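2020-05-15 — Transfer records, vehicle and optics lines

Finished the first merge of the Skonar export with the county inventory sheets. 1162 rows in, 99 rejected by the parser, nearly all for a missing stock number. The export stores quantity as text, so "1 EA" and "1" end up as separate values. Fixed in the load script.

Plelley PD lists 28 night-vision units received. The state coordinator's file has 30 under the same agency code. Could be two returned, could be a transfer to Ramalho booked on one side only. Left both figures in the table with a flag.
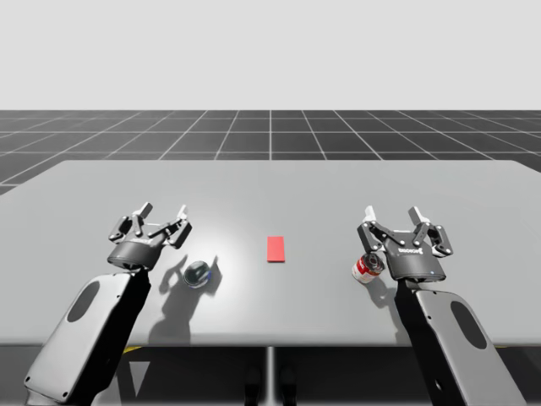 Acquisition value is still a problem. The column holds the original price paid by the military, with no depreciation, so an armored truck from decades back sits next to a new rifle sight as if the two numbers meant the same thing. Do not sum it across categories. The Flureck draft does exactly that in its second table — needs to come out before anyone quotes it.

Open: returned items keep their old ship date. Check whether the July release adds a return field. Rejected rows are in the side file, unsorted.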